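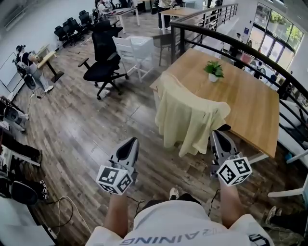 Section 7: Leveling and Feeding the Otlow Countertop Water Softener

By now you have unpacked the Otlow, found the drain hose, lost the drain hose and found it again. The softener is out of its foam and standing more or less where you want it. This section gets it level, filled with salt and through its first rinse. Set aside an evening. The rinse itself needs very little from you, but it does like company.

Before you start

You will need the drain hose, the supply hose with the blue collar, the scoop, a bag of softener salt and a small towel. You will need a second towel as well, for reasons that come up in step 8.

CAUTION: Use softener salt only. Table salt will clump, rock salt will leave grit in the tank, and the fancy pink kind will do both at greater expense.

CAUTION: Do not plug the unit in until step 9. The display will light up and look ready. It is not ready.

Leveling the unit

1. Place the softener on a flat surface within reach of the faucet. The top of a washing machine is a flat surface only until the spin cycle.

2. Look at the bubble in the round window on the lid. If it sits inside the ring, go on to step 4.

3. Turn the front feet to raise or lower the unit. Clockwise raises it. If you have turned a foot as far as it goes and the bubble still sulks at the edge, the trouble is with your counter. A Rusitz shim kit slides under the rear feet and may be trimmed with kitchen scissors.

Connecting the hoses

4. Push the blue collar onto the inlet until it clicks. There is one click. A second click means you have taken it off again.

5. Screw the other end to the faucet by hand. Do not use a wrench. Setareh Shahbazi in our repair shop keeps a drawer of faucet adapters that met a wrench, and she would like the drawer back for pencils.

6. Run the drain hose into the sink and hook it over the edge with the plastic clip. The end of the hose must hang free, above any standing water and well clear of the dishes.

Note: If you have a pull-out faucet, see the adapter table in the back of this manual. Bergmann faucets use adapter C. Tosell faucets use adapter C or D, depending on the year, and you will find out which by trying the wrong one first.

Adding salt

7. Twist off the salt cap and pour in 900 grams of salt with the scoop. The line inside the tank marks the same amount. Salt above the line does not make the water any softer, and it does stop the cap from closing.

8. Wipe the rim of the tank before replacing the cap. A few grains caught in the thread will cause a slow leak. Put the small towel under the unit and the second one on the floor in front of the sink.

First rinse

9. Plug in the unit and open the cold tap slowly, to half. Never connect the softener to hot water. The resin will not forgive you and neither will the warranty.

10. Hold down RINSE for 2 seconds. The display shows 30 and begins to count down the minutes. The number may stay where it is for a while at the start, when the tank is filling.

11. Expect a gurgle, then a thump. The thump is the valve changing over. A thump with water on the floor is the blue collar, so close the tap and go back to step 4.

12. When the display reads END, close the tap and press OFF. The last of the rinse water may be amber or smell faintly of new plastic. Let it go down the drain. Do not offer it to houseplants.

Testing the water

Dip a test strip in a glass of fresh softened water, shake it once and compare it with the chart on the packet. Green is soft. Purple is hard. The shade in between, which the packet calls "moderate" and Rin Mizuno, who wrote the first edition of this manual, called "eggplant, under protest," means you should run one more rinse and test again.

If it is still purple after the second rinse, check that the bypass lever on the back points down. It ships pointing up.

Refill the salt when the SALT light comes on. The light stays on until the cap has been opened and closed, even if you stare at it. Cleaning the inlet filter is covered in Section 8.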